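# Can they clear the table yet?

I have been asking this since I was small enough to be handed a tea towel, and I think 2022 might be the first year the answer is more than a flat no. Not a yes either! But I've spent an evening going through my notes on two-armed kitchen robots and I'm properly excited.

The job I care about is dull. After lunch there's a board, a pot of some sort, a few odds and ends, and somebody has to put it all where it belongs.

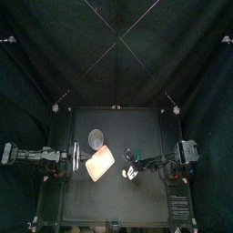 *Two arms, one board and a handful of small things to sort.*

What makes this hard is the variety. A board is flat and wide and wants sliding to an edge before you can lift it. A slotted tool has almost no height at all. My friend Aleksi Hakala builds packing lines at Valtonen, where a machine can pick the same carton all day long, and he reckons every kitchen item is a new job from scratch. I used to argue with him (loudly, over dinner), but he's right.

Then there are the curved bits. Something thin and bent only gives you a good hold in a couple of places, and if you squeeze too hard it pings off across the room. I do that myself with orange peel. So a gripper pointing straight down with a curved yellow piece held just clear of the table makes me far happier than any dancing robot.
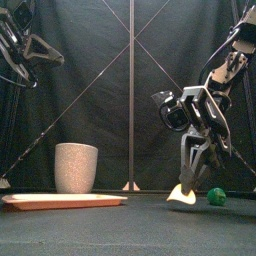 ## So, when?

My guess for a machine that clears my own table, slowly, with me watching: still years off. Folding shirts, later. Scrubbing the roasting tin, ask me again in July and I'll say the same. But picking up odd shapes and putting them in a tray? I'd have that at home tomorrow, even if it took 20 minutes and I had to move the glasses first.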